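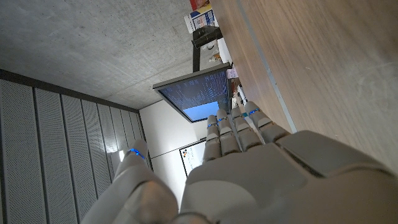 Sección 4. Preparación del puesto de trabajo en la sala

4.1 Objeto de esta sección

La presente sección establece el procedimiento para acondicionar la mesa, el monitor y el entorno acústico de las salas de trabajo del edificio Jotatness antes de cada sesión. Es de aplicación a todo el personal autorizado y a los usuarios externos que dispongan de reserva confirmada.

Las instrucciones relativas a la instalación eléctrica figuran en la sección 6 y no se repiten en este apartado.

4.2 Comprobaciones previas

1. Verifique que la reserva consta en el registro Istel a nombre del responsable de la sesión.
2. Retire de la mesa los objetos ajenos al trabajo previsto y deposítelos en el armario del pasillo.
3. Pase un paño de microfibra ligeramente humedecido por el tablero, siguiendo la veta de la madera. Seque a continuación con un segundo paño.
4. Compruebe que los paneles perforados de la pared quedan despejados. No apoye en ellos mobiliario, pizarras ni abrigos.

PRECAUCIÓN: No aplique disolventes, alcohol ni productos abrasivos sobre la madera. Las manchas persistentes se comunicarán al servicio de mantenimiento.

4.3 Colocación del monitor

1. Sitúe el monitor sobre la mesa, con la base completamente apoyada y a una distancia mínima de 14 cm del borde.
2. Oriente la pantalla de modo que no reciba reflejos directos de las luminarias.
3. Ajuste la altura hasta que el borde superior quede a la altura de los ojos del usuario sentado, o ligeramente por debajo.
4. Conecte primero el cable de vídeo y después el de alimentación. Ambos deben discurrir por la parte posterior de la mesa, sin tensión.
5. Encienda el equipo y espere a que aparezca la ventana de inicio de sesión.

Nota: Para trabajos prolongados con texto se recomienda un fondo oscuro y un tamaño de letra que permita leer sin inclinarse hacia delante. Cada usuario puede guardar estos ajustes en su perfil — no se conservan si la sesión se abre como invitado.

4.4 Paneles acústicos y techo

Los paneles reducen la reverberación de la sala. Su limpieza se efectúa en seco, con aspirador de cepillo blando y a potencia mínima, en sentido vertical. Preste atención a las juntas entre paneles, donde se acumula el polvo.

1. Aspire la superficie perforada sin ejercer presión.
2. Repase las juntas con la boquilla estrecha.
3. Anote la fecha de la limpieza en la hoja de la sala.

PRECAUCIÓN: No introduzca objetos en las perforaciones ni fije carteles con adhesivo. Queda prohibido taladrar el techo de hormigón o colgar de él cualquier elemento sin autorización escrita de Vimala Iyer, responsable de espacios.

4.5 Cierre de la sesión

1. Guarde los documentos abiertos y cierre la sesión de usuario.
2. Apague el monitor mediante su botón. No lo desconecte tirando del cable.
3. Deje la mesa en las mismas condiciones en que debe encontrarla el siguiente usuario.
4. Comunique las incidencias por medio del formulario Bashir, con indicación de la sala y del elemento afectado.

Las incidencias que impidan el uso de la sala se atenderán en un plazo máximo de 8 horas laborables. Para las restantes, consulte el calendario de mantenimiento que publica Flirkusham cada mes de mayo.

Revisión aprobada por Vimala Achari el 3 de diciembre de 2019.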